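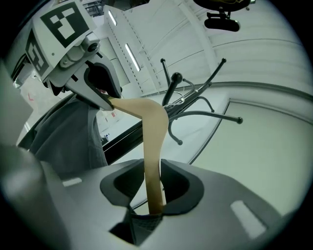 Is it worth paying more for a flavoured yoghurt that says "dessert" on the lid? Only if you were going to eat a dessert anyway, and even then I'd buy plain yoghurt and a jar of jam.

I've been meaning to write this since September and kept putting it off. Then I ate a pot of the Okik salted caramel one standing up at the sink with my coat still on, and got cross. So. January 2020, new year, everyone's being good, and the chiller in my supermarket is wall to wall pudding pretending to be yoghurt. Lemon tart. Apple crumble. Sticky toffee. Something called Birthday Cake, which tastes of vanilla and a candle.

My argument is a small one. Flavoured things have got too keen on tasting like other things. A yoghurt should taste of yoghurt. Sour, a bit thick, a bit cold on the teeth. Fruit if you like. I don't want to be reminded of a crumble I'm not having.

And I do like sweet stuff, before anyone writes in. I had three helpings of Ljubica Vidmar's walnut roll at her mother's birthday and took a slice home in a napkin. Best thing I ate all last year. It was sweet and it was heavy and it knew it was cake. I was full until the next morning and very happy about it.

What gets me about the pots is that I'm never full. 157 calories in the one I ate, says the lid, nice big numbers. Fine. Then twenty minutes later I had toast. Then the other half of the toast that I'd told myself was for my husband. If I'd had a bowl of the plain stuff with some walnuts and honey I'd have been done, and I know this because that's what I have most mornings and I don't go near the toaster.

Peter Jelínek disagrees with me. Says the pots got him off chocolate bars, one after tea every night, and he likes the little foil lid and the little spoon and the fact it ends. He has a point about the ending. A tub of plain has no natural stopping place and I've gone through 500 grams of the Wirnbridge full fat in front of the telly without noticing. But that's me and the telly, I don't blame the yoghurt.

Price is the other thing. The dessert ones are 59p each on offer and a good bit more when they aren't. You get a few spoonfuls. A big plain tub does me most of the week, and a jar of jam does a month. My sister Chia-hao Lu (sister-in-law really, but we dropped the law part years ago) makes her own in a flask overnight and it costs her next to nothing, though it comes out runny and she won't hear a word about it.

I tried, to be fair. Went through the whole Okik range over a fortnight, because you can't moan about a thing you haven't eaten. The lemon one is good. There, said it. Proper sharp, tastes of lemon, and I'd have it again if someone else was paying. The coconut was alright – bit like sun cream on the first spoon and then you get used to it. Rhubarb was pink and that's all I can tell you. The sticky toffee I couldn't finish, and I finish everyting. The caramel you know about.

The odd part is how the flavour hangs about. You have a caramel pot at eleven and you're still tasting it at one, over your soup. Real caramel doesn't do that to me. Real caramel sticks to a tooth for a bit and goes.

What I'd like to see in the shops is plainer stuff in small pots. Plain yoghurt, single portion, decent fat in it, maybe a corner of real fruit that hasn't been boiled to glue. Lau used to do one with stewed plums and it vanished, I suppose nobody bought it but me. If anyone's seen it about, tell me where. I'd drive.

Until then it's the big tub. My usual at the moment, if you want to copy it – three heaped spoons of plain, a chopped pear (soft, the hard ones are a waste of time), spoon of blackcurrant jam stirred in just once so it stays stripy, and whatever nuts are at the bottom of the bag. Pinch of salt if the jam is very sweet. Sounds daft, try it.

Peter says that's a dessert. It probably is. I had it for breakfast and then I had it again at four, and theres a bit of pear left over for tomorrow.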